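Pilling is measured before it is argued about, according to Sowmya Bangera, who runs the abrasion room at the Tresten textile laboratory in Vistville. Her samples are mostly knits and brushed wovens, sent in by clothing makers who want a grade before placing a bulk order.

"A pill is a tangle of fibers anchored to the surface," Bangera said. "If the anchor fibers are weak, the pill breaks off and the grade improves. If they are strong, it stays. Polyester blends stay."

Each specimen is conditioned overnight at fixed humidity, mounted face out, and rubbed against the same cloth under a light load. The lab stops at set intervals and compares the surface with reference photographs on a scale of one to five. In a December series on Thampi, a blended fleece, the first visible fuzz was logged at 609 rubs and the first anchored pills at 1082.

Naomi Muriithi, who buys fabric for the workwear label Lanine, reads the intermediate figures more closely than the final grade. "The end grade can look fine on a cloth that was ugly for half the test," she said. "My customers own it during that half."

Dark shades are graded under angled light, which throws a shadow behind each pill.

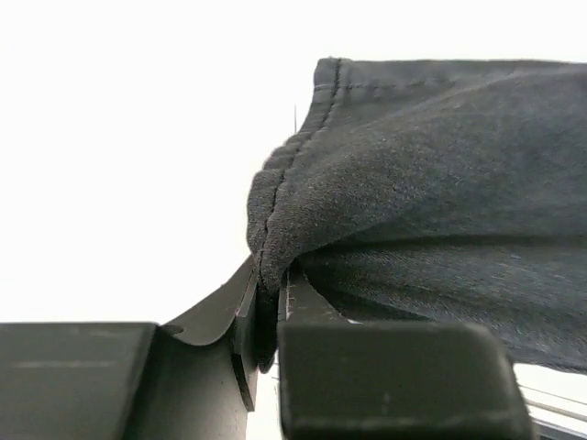 Does washing before the test change the result?

"It usually lowers the grade by half a step," Bangera said. "Washing raises loose fiber and strips the softener. We report both conditions if the client pays for both."

Muriithi now asks for the washed figure only. She also asks for the yarn twist, which many mills leave off the data sheet. Low twist gives a softer hand and releases fiber sooner. Her last order was held for 12 days while a mill looked up the number.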